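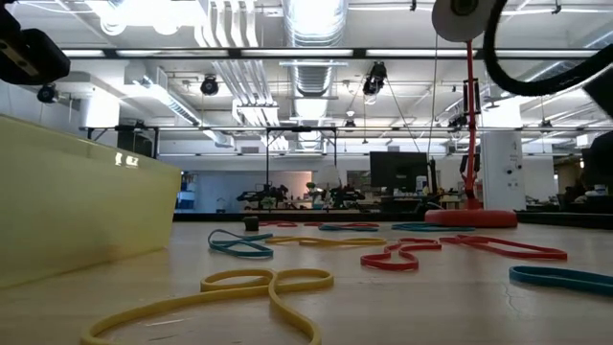 August 18, 2018 – Finger sets on the band task

Started with the Braven fingers, as planned in June, and left the Bronska pair for the afternoon. Same arms, same controller settings, same table. The only change between runs was meant to be what is bolted to the jaws. I held to that apart from one torque limit, noted below.

The task is still the flat elastic bands. I keep going back to them because they defeat any grasp plan that assumes the object has a top. A band that has twisted over itself stands up in places and casts enough shadow for the depth estimate to treat the shadow as an edge. The big yellow one is the worst for it. A band lying nearly flat gives the opposite problem: almost no height, so the fingertips have to touch the wood before they can close under anything.

Braven, left arm, 100 attempts. On raised loops they are good. On flat bands the tip rides up and over, the band rolls a little and the jaws close on air. Reducing the approach speed helped. Lowering the approach height by a further 2 mm helped more, but the arm then loads against the tabletop and the wrist joint complains. I raised the torque limit on that joint for the rest of the session and should have restarted the count when I did so. I didn't. The numbers from before and after are kept apart in the spreadsheet.

Bronska, same arm, same number of attempts. Narrower tip, stiffer, less forgiving of a bad yaw angle. Better on flat bands, clearly worse on crossed ones, where the tip tends to go through a loop and pick up the band on the outside of one finger. The gripper then reports closed and empty while the band travels along with it. The success check reads jaw width only, so every one of these was logged as a miss and had to be corrected by hand from the overhead recording. A second check from the wrist camera would catch it.

Swapping the sets takes longer than it ought to. The Bronska screws are a different head and the left motor needs its cable unclipped before the driver will go in straight. Put a second driver in the drawer.

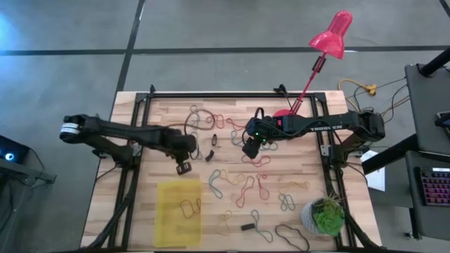

Both arms together

Moved on to the handover: one arm picks, the other takes the free end, and they stretch the band between them. Both wrists end up over the middle of the table, which puts the overhead camera in trouble exactly when it is needed. The links cover a good part of the surface and the black grippers merge into each other in the segmentation. The green lights on the right one are the easiest way to tell by eye which is which. I am tempted to put a strip of coloured tape on each wrist and be done with it.

The Brandão planner keeps the arms apart by a fixed margin. At the default they never get close enough to exchange a small band. At half the default they do, with one brush of the cables on the left arm. Reduced it in steps and settled on a value just above that. The cable run needs tidying before I go any lower.

Lamp: left clamped where it was, at the top right of the table. The planner has no model of it. The base is behind the right gripper and I jogged towards it by hand to see how much room there is. Less than I would like. Added a keep-out cylinder, generous on the radius. The succulent in the lower right corner got a box of its own, taller than the plant.

The dark bands are easy to find on the pale wood and the pale yellow ones are not. With the yellow sheet also in view, the colour threshold has to be tight enough that it starts dropping pixels at the twists. I will try a threshold per region before touching the lighting.

Wrist camera
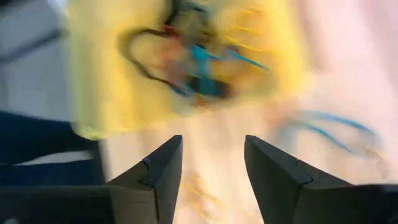
Exposure is the thing to fix next on the wrist view. Automatic exposure is fine when the arm creeps and useless at transfer speed. The fingers stay crisp, being fixed relative to the lens, and everything past them goes to streaks: yellow, some cyan-blue, a dark loop of something with no usable outline. For the closed-and-empty check I only need the region at the tips, so a sharp finger edge against a smear may be enough to start with. For locating the next grasp it is no good at all.

Fixed the exposure at 5 ms and repeated the move. Much better edges, visibly noisier in the shadow under the jaws. The Grollwood capture tool will not save the exposure setting with the recording, so I wrote it into the file name. It also dropped the connection once after 600 frames and resumed without a warning, leaving a gap in the timestamps. Wrote a short script to flag gaps and ran it over the morning files. Clean, as far as it checks.

For tomorrow: repeat the Braven flat-band runs with the new torque limit from the first attempt, Bronska with a yaw search of 5 degrees either side, and measure finger wear on both sets before starting. Screws for the left motor cover are in the tray with the spare tips.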